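Workshop news: the hand-held grippers

Members who come in on weekday evenings will have seen the gripper build spreading over more and more of the room since the winter. This is a short account of where it has got to, what is still wrong with it and what we need from other members before the next round of printing.

The build is led by Sumeya Gebremichael, with Bereket Jemal doing the wiring and most of the printing. The idea is to have a set of grippers that a person can carry and work by hand, doing ordinary jobs such as picking up a cloth or moving a cup, so that the movements can later be tried on the Jonitz arm in the back bay. The first version, which we called Halliday, had an open body with the cables tied along the outside. It worked, but the cables caught on sleeves and the body cracked twice at the handle. The present version is Sotau. It has a closed shell and a shorter handle, and the weight with everything fitted has come down to 315 grams. 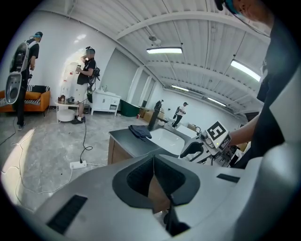 Most of our time on Sotau has gone into the marker and how it is held. The software works out where the gripper is from a printed black-and-white square, and if the square shifts on its mount by even a little the readings drift. On the first batch we used double-sided tape, which softened after an hour's use and let the corner lift. The square now sits on top of the boxy head, where an arm reaching over the counter does not have to pass in front of it. Sumeya has drawn a shallow tray for it with a lip on all sides, and the tray is held by two small screws. Please do not stick anything else to the top of the head, and do not wipe the square with solvent, as the black comes off.

The shell takes about 13 hours to print on the Clarkel machine. Bereket has tried it faster and the curved part came out rough, so the slow setting stays. If you have a job of your own to run, write it on the sheet by the printer and we will fit round you. Shells go on overnight where possible.

Two faults are still open. The jaw on one unit sticks when it is nearly closed, probably from a burr on the pivot pin, and filing has helped only partly. The other is the cable at the base of the handle, which works loose if the gripper is put down on its end. Lay it on its side until we have a proper clamp for it.

We have spent just under £400 so far, nearly all of it on cable, bearings and filament. The next order goes in during April. We are short of M3 heat-set inserts and flat-head screws, and would be glad of any spare lengths of thin flexible cable over a metre.

We would also like five more people to try the grippers for an evening and tell us where the handle rubs. Small hands are especially useful, as the trigger was drawn round Bereket's and Sumeya finds it a stretch. You do not need to know anything about robots. Put your name on the list by the door, or speak to either of them.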